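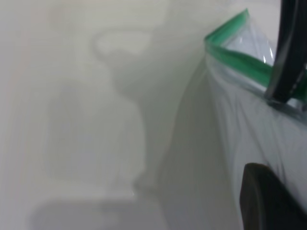 A clear zip-top bag with a green seal.

Kolach update changes how tank armour works

Players of the tank battle game Kolach will find several of their vehicles behaving differently after an update released on Sunday, with heavy tanks losing some of the frontal protection they have had since launch.

The studio behind the game, Kundix, said the patch replaces the old flat armour values on turret faces with modelled plates of varying thickness. Shots that strike close to the gun mantlet or the lower edge of the turret are now more likely to go through, while hits on the centre of the cheek plates will usually be stopped.

The biggest change is to the Harms, a slow top-tier heavy that has drawn complaints from players for most of the year. Its turret front has been cut to the equivalent of 400 millimetres of steel, and its commander's hatch can now be penetrated by most guns of its own tier. Reload time is unchanged.

Lead vehicle designer Cecilia Osei said the Harms had become too hard to shift once it was parked behind a ridge.

"If you caught one in the open it was fair game, but that hardly ever happened," she said. "People would sit hull-down for the whole match. We wanted the other side to have something to aim at."

More than 20 other vehicles have had smaller adjustments. Light tanks keep their current armour but gain a little reverse speed, and two medium tanks have been moved down a tier. Owners of those vehicles will keep any crew experience they have earned.

The update also brings back the Ludlow map, which was pulled in November after players found a way to drive onto the roof of the railway station. The station has been rebuilt with a steeper roofline and the eastern spawn point has been shifted behind the grain sheds.

Reaction on the game's forum has been mixed. Some Harms owners have asked for a refund of the in-game currency they spent on the tank. Osei said refunds would be offered for two weeks through the garage menu, and that any modules fitted to a returned tank would go back into storage.

Console players will get the same changes in a later patch. Kundix has not given a date.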